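Convocatoria de participantes: grupo de trabajo sobre buenas prácticas en manipulación robótica

Gresero abre el plazo de inscripción para revisar su guía interna de seguridad y ensayo con brazos robóticos. Se ofrecen 40 plazas para personal técnico y docente. 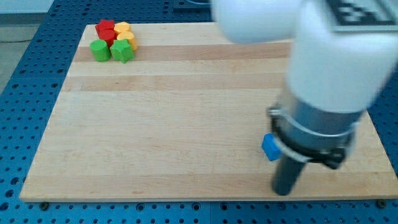
Las sesiones tratarán los límites de velocidad, la parada de emergencia y el registro de incidencias. Se requieren 2 años de experiencia.

Solicitudes: Aldo Ruggiero, despacho 2210, hasta el miércoles, 20 de marzo de 2024.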